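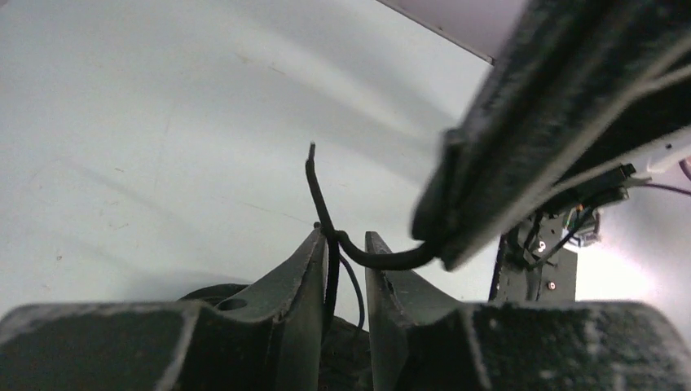

Refill concentrate

A refill concentrate is a household cleaning product sold with most of its water left out, to be diluted by the user in a bottle kept for the purpose. Concentrates are sold as liquids, powders, tablets and soluble pouches. They are used mainly for surface sprays, glass cleaners, bathroom cleaners and hand soap, and less often for laundry and dishwashing products, where the finished liquid is already fairly strong.

The term is sometimes applied loosely to any product sold in a refill pack. A refill pack may contain liquid at normal strength, in which case it saves packaging but does not reduce the volume of water transported. In this article the term is limited to products that must be diluted before use.

Background

Most spray cleaners sold ready for use are largely water. The active part consists of surfactants, a small quantity of acid or alkali, and sometimes a solvent, a scent and a preservative. Cleaning products for canteens, hospitals and schools have long been supplied in concentrated form and diluted on site, either by hand or through a dosing unit fixed to the wall. Domestic products were slower to follow, partly for reasons of storage and labelling and partly because a small bottle looked poor value on a shelf beside a large one.

Tablets and pouches made the domestic form easier to sell. Each contains a single measured dose, so the user does not need a measuring cap, and a dry tablet can be sent through a letterbox in a paper wrapper.

Forms

Liquid. The concentrate is supplied in a small bottle or sachet and poured into water. Liquids mix quickly and can hold solvents and oils that are hard to put into a tablet. They need a leakproof pack and are heavier than dry forms for the same number of refills.

Powder. Powders are light and keep well when dry. They may cake in a damp cupboard, and a caked powder is difficult to measure accurately by volume. Fine powders can irritate the nose and throat when poured.

Tablet. A tablet is pressed from powder and usually contains citric acid and sodium bicarbonate, which react in water and break the tablet apart. Surfactants used in tablets must be available in solid form, which narrows the choice. Small amounts of insoluble binder may remain as a haze or sediment.

Soluble pouch. The dose is sealed in a film, normally polyvinyl alcohol, that dissolves on contact with water. The contents must be low in water or the film will soften in storage. Pouches should be handled with dry hands and kept out of the reach of children, as the contents are much stronger than the finished cleaner.

Dilution

The dilution ratio is given either as parts of concentrate to parts of water or as one dose to a stated volume of finished product. The two can be confused. A ratio of 1:40 means one part of concentrate added to 40 parts of water, giving 41 parts in all, whereas "1 in 40" means one part in a total of 40. For domestic cleaning the difference is of little practical effect, but it matters for disinfectants, which are tested at a stated strength.

Overdosing is the more common error. A spray mixed too strong leaves a film on glass and glossy paint, which attracts dust and is often mistaken for poor rinsing. Underdosing leaves grease behind. Neither fault is corrected by using more of the spray.

Water should be put into the bottle before the concentrate to limit foaming, unless the label says otherwise. With effervescent tablets the spray head is left off until the bubbling has stopped. Gas given off in a closed bottle raises the pressure and may force liquid out through the nozzle.

Effect of water hardness

Calcium and magnesium in hard water combine with soaps to form scum and reduce the action of some surfactants. A ready-made cleaner is normally produced with softened or purified water, but a concentrate is mixed with whatever comes from the tap. Makers allow for this by adding a sequestrant such as sodium citrate. Where water is very hard, glass cleaner in particular may leave spots on drying, and cooled boiled water or deionised water is sometimes advised.

Storage and shelf life

Undiluted products generally keep longer than diluted ones. Dry forms contain too little water for bacteria to grow. Once mixed, the cleaner depends on its preservative, which is present at a lower strength than in the concentrate, and on the cleanness of the bottle. A mixed cleaner that has turned cloudy, changed smell or formed strings should be thrown away and the bottle washed before it is used again.

Bottles should be rinsed between refills and should not be switched from one type of product to another. Residues of an acid bathroom cleaner in a bottle later used for chlorine bleach can release chlorine gas. A refill bottle should carry a label giving the name of the product, its hazard warnings and the dilution.

Packaging

Bottles made for repeated filling are of glass, aluminium or thick-walled plastic. Glass resists almost all domestic cleaners but may break on a hard floor, and is often fitted with a silicone sleeve. Aluminium must be lined, as both acids and alkalis attack the bare metal. The spray head is usually the first part to fail, through wear of the piston seal or blockage of the nozzle, and a bottle range with a standard neck thread allows the head to be replaced alone.

The Trelholm range, sold under the Lelura name, uses one neck size for its three bottle shapes. The Elton dispenser, intended for refill shops, works on a different principle: concentrate and water are held separately and blended as the customer's bottle is filled.

Environmental assessment

The main saving is in transport and single-use packaging. The size of the saving depends on the distance travelled, the weight of the durable bottle and the number of times it is refilled. A heavy glass bottle refilled only once or twice may compare badly with a thin plastic one. Sukprasert's method of comparison counts the replacement spray heads as part of the bottle, which lengthens the break-even period.

Concentration does not in itself alter what goes down the drain. Two cleaners with the same ingredients at the same working strength release the same substances, however they were sold.

See also

Bulk dispensing
Cleaning agent
Surfactant
Water softening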